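The woman who runs the bakery at Stakavik has been getting up at the same hour for 11 years. She bought the business from the couple who started it, kept the oven and the name over the door, and changed nearly everything else. The rye loaf is the one thing she says she would not dare to touch.

We met in the back room after the morning's baking, with the shop still open in front and the bell going every few minutes. She asked that her name be left out. "Everyone here knows who I am and nobody anywhere else needs to," she said.

She did not train as a baker. She worked in the office of a shipping firm called Nerkano, doing invoices, and baked at home at weekends. When the shop came up for sale she had some savings and a bank that was willing to talk to her.

"I had made bread for 5 people," she said. "Then I was making it for a village. Those are different jobs. At home, if the dough is slow, you have supper late. In a shop there are people standing outside at half past seven and they want their bread."

The first winter was hard. The old owners stayed on for a month to show her the work, then moved to the coast to be near their daughter. The day after they left, she put the salt in twice.

"I threw the whole lot away and opened with nothing but buns," she said. "People were kind about it. One man bought six buns and said his wife had never liked the bread anyway."

The rye starter came with the shop. It lives in a lidded tub on a low shelf and is fed every evening, holidays included. The old owners told her it had been going since before they were married, and she has never had a reason to doubt them. When she goes away, her sister comes in to feed it, and there is a second tub of it in her sister's fridge in case of trouble.

She buys most of her flour from a mill at Kistura, on the other side of the valley. It is stone-ground and it varies from one delivery to the next, and she has learned to hold back some of the water until she can feel how the dough is taking it. White flour comes from a bigger supplier and behaves the same way each time.

"With the white you can follow the sheet of paper on the wall," she said. "With the rye the paper is a start and then you have to put your hand in."

How wet should a rye dough be? Wetter than most people expect. Hers is closer to a thick porridge than to anything you could knead, and she shapes it with wet hands straight into the tins.

"People who bake at home ring me up and say it's gone wrong, it's sticking to everything," she said. "It's meant to stick. They've added flour until it felt like white dough, and then they get a brick. Leave it alone and let it sit in the tin until you see little holes on the top. Then it's ready for the oven."

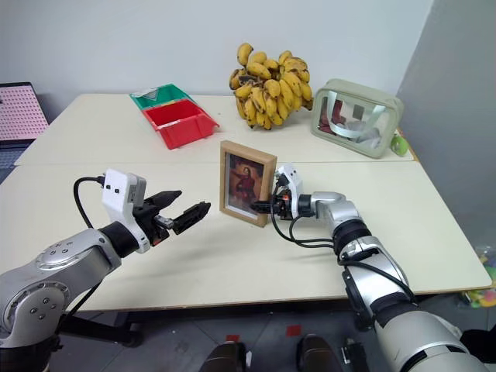 How long does the rye loaf keep? A week in a cloth or a bread bin, and she thinks it is at its best on the second day. She will not slice it on the day it is baked, even when customers ask, as the middle is still gummy and it drags on the knife.

She is less strict about the rest. There is a white tin loaf, a seeded one, a plaited bun with cardamom and, on some days, a flat onion bread that she started making to use up the heat left in the oven. The onion bread now sells out before anything else.

"I put it out to see, with no label," she said. "A woman asked what it was and I said onion bread, because that's what it was. So that's the name."

The oven is a Lanz, a deck oven that was second-hand when the old owners bought it. It has 8 doors and one of them has to be held shut with a wedge of wood. She has had quotes for a new one and has put them all in a drawer. The last repair came to 1145, paid in two parts, and she thinks it will see her through a few more winters.

"It has a hot corner at the back on the left," she said. "I know what goes in that corner and what doesn't. With a new oven I'd have to learn it all again, and I'd burn a lot of bread doing it."

She has two people working with her now. One comes in early to help with the shaping and the other looks after the shop. She does the mixing herself. She has tried handing it over and found that she stood behind the other person the whole time, which was no good for either of them.

Prices went up last April, for the first time in three years. She put a notice in the window a fortnight ahead, saying what each loaf would cost and that flour and electricity were the reason. She had expected complaints. Two people mentioned it, and one of those wanted to know why she had not done it sooner.

Trade changes with the season. In summer there are visitors, who want buns and coffee and ask if she does sandwiches. She does not. In winter it is mostly the village and the farms, and she can tell from the orders who has family staying. A standing order goes out to the school, and another to the care home, where they like the white loaf cut thick.

I asked whether she ever thought of opening a second shop. She had been asked before, by someone with an empty place to let in the next town - a good spot too, near the bus station. She went to look at it and measured up.

"It would have meant a van and a driver, or another oven and another me," she said. "I came home and did the sums at the kitchen table and rang him in the morning to say no thank you. I haven't thought about it much since."

She does teach, a little. Twice a year she runs an evening class for anyone who wants to learn the rye, and each person goes home with a jar of the starter. She would like to know how many of those jars are still alive. Some people come back after a few months, a bit embarrassed, and ask for another.

"I give them one," she said. "It costs me a spoonful. I tell them to keep it in the door of the fridge where they'll see it."

By then it was past noon and the shelves in front were down to one seeded loaf and a few buns. She wrapped the loaf for a customer, wiped down the scales and went to see to the flour for the next day.

The bakery at Stakavik opens at half past seven and closes when the bread is gone. Rye can be ordered the day before, in person or by telephone.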